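4. Registration Timing and Travel Distance

4.1 Setting and data

The Ostness gathering is a residential event for church youth groups, held every second summer on a rented campus. Groups register through a local leader, who pays a deposit for each place and then submits the names of the young people and adult helpers attending. Registration is handled by Clovavance, an online booking service, and the records used in this section were exported from that service after the close of the event. Names, addresses, and health information were removed before the file was passed to the authors.

The export held 2,079 individual registrations. Each record gave the date of the deposit, the date of the final payment, the age band of the participant, the postal area of the home church, and the housing option chosen. Leaders were treated as a separate category, as their fees were paid from church budgets in most cases and their attendance was tied to that of their group. The campus could house up to 3,000 people, so no registration was refused for lack of space, and the waiting list feature of the booking service was not used.

4.2 Distance and the decision to attend

Earlier work on camps and youth conferences has tended to treat cost as a single figure, usually the published fee. This leaves out the cost of getting there, which for a group using a hired bus can be higher than the fee itself. We therefore divided home churches into two bands. Churches within 200 miles of the campus were classed as near, and all others as far. The line was chosen before the records were examined and matches the distance at which the organizers advise groups to plan an overnight stop.

Groups in the far band paid their deposits earlier than those in the near band. They also made fewer changes to their lists between deposit and final payment. Interviews with leaders suggest that these two findings are linked. A leader who must reserve a bus in the winter needs firm numbers at that time, and families are asked to commit before school and sports calendars are known. Near groups often traveled in private cars and could add or drop a participant in the last week.

The early discount had less effect than the organizers expected. It closed at the end of March, and many far groups had already paid by then for the reasons given above. Among near groups, the discount was used mainly by larger churches with a paid youth worker. Smaller churches more often paid the full fee, even where leaders reported that money was a serious concern.

Figure 2

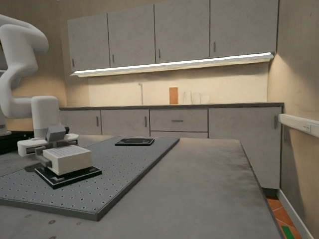
Source: Computer rendering, Etim image collection.

4.3 Housing choices

Participants could choose a shared dormitory room or a floor space in the gymnasium at a lower price. Far groups chose the dormitory more often. Leaders of these groups mentioned rest after a long journey and the difficulty of carrying bedding on a full bus. The Oso district, which runs its own travel fund, was an exception: its churches were in the far band but chose floor space and put the savings toward the bus.

4.4 Limits of the analysis

The records show who registered and do not show who considered attending and decided against it. Churches that sent no one are absent from the file. Postal area is also an imperfect guide to travel, as some groups met a shared bus at a point well away from their home church. The interviews were held with leaders only, and the views of parents and young people are taken up in Section 5.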